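Working With One Small Light
A season of close-range practice in the back rooms at Vonthorpe

April 18, 2020

The river path at Vonthorpe is where most local photographers learn exposure. It has a wide sky, a dark bank and a bridge that stays put. This spring the path is closed to groups, and the Bravurcombe camera club has moved its program indoors. Members are working at home, on tables and floors, with whatever lamp they own.

The technical problem changes a great deal at that distance. A bridge at half a mile is lit evenly by a source so far off that moving a few steps makes no difference. An object at arm's length is lit by a lamp that may be closer to it than the camera is. Light from a small source falls off with the square of the distance. Move the lamp from two feet to four and the subject receives a quarter of the light, a loss of two stops. The wall behind it, already eight feet away, loses much less. The background therefore appears to brighten in relation to the subject, and many beginners read this as a metering fault.

Metering has its own trouble. A meter assumes that the area it reads should come out as a middle gray. Pale, shiny things break that assumption twice. Their base tone is lighter than gray, so the meter underexposes them, and their highlights are so much brighter than the rest that the reading shifts when the camera moves an inch. The club's advice is to read from a gray card held at the same angle as the subject, lock the exposure and leave it alone.
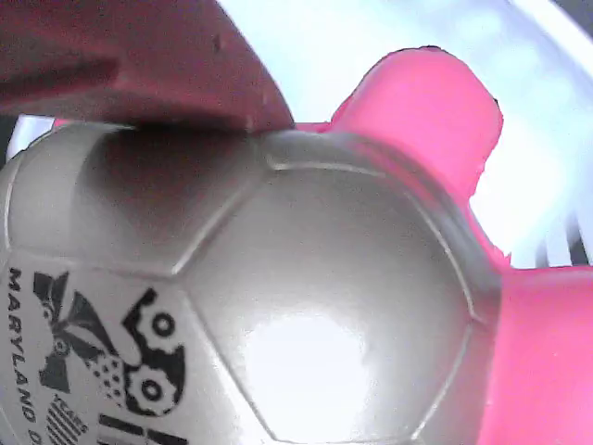
A bright highlight on a glossy, curved surface.

Highlights on curved surfaces follow simple rules. A convex shape acts as a small mirror and shows a reduced reflection of the lamp, wherever the angle from lamp to surface equals the angle from surface to lens. Turning a uniform ball does not move the spot. Moving the lamp or the camera does. On a flat surface the reflection can often be pushed out of view altogether, but a full curve will nearly always hold it somewhere, and the choice left to the photographer is its size, shape and position.

Size is set by the source. A bare bulb gives a small, hard spot with no detail in it. The same bulb behind a sheet of tracing paper gives a larger, dimmer patch, and the surface texture begins to show through. The paper should be at least as wide as the subject and as close to it as the edge of the picture allows. The Hula clip lamp used in the club's winter course takes a sheet across its rim with two clothespins. Use an LED bulb for this, and keep the paper clear of the bulb itself.

A polarizing filter is less help than many expect. It cuts reflections from paint, plastic and water at certain angles, but has little effect on bare metal, and on a curve it can work on only one part at a time. It also costs between one and two stops, a real price in a room lit by a single lamp.

Depth of field is the other constraint. At close range it shrinks to a fraction of an inch, even at f/8. Stopping down to f/16 gains some back, at the cost of slight softening from diffraction and a shutter speed that calls for a tripod. Focus on the nearest detail that matters and let the rest go.

Guerra, the print shop on the east bank, holds the club's archive of 532 prints. Only 57 of them were made indoors. The set from January, when the short course ran, accounts for most of those, and it shows the same fault again and again — a lamp placed beside the camera, with the highlight in the center of the subject. Moving the lamp to one side and slightly behind corrects it in most cases, and a piece of white card on the opposite side fills the shadow.

The club's indoor folder is open to all 96 members. Entries should list the lamp, its distance from the subject, and the aperture.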